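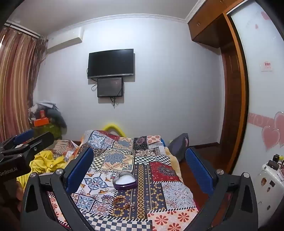
## 3.2 Agreeing when an episode starts

The rule that helped us most is also the shortest: both grippers must be open and in view before recording begins. Figure 2 shows a bedroom episode with the front gripper open, with a heart-shaped box and a tangle of thin brown strands on the quilt between the fingers.

We were delighted by how much this settled. Of the 870 home episodes in the Rostari set, 197 had no clear start under our old guidance, and two reviewers could disagree by more than 100 frames. Hoi-yan Chang and Kofi Arthur then rewrote the start rule as one sentence, and Follcombe adopted it in March.

**Figure 2.** Tidying task, bedroom, start position.

We recommend that the end of an episode be defined in the same way.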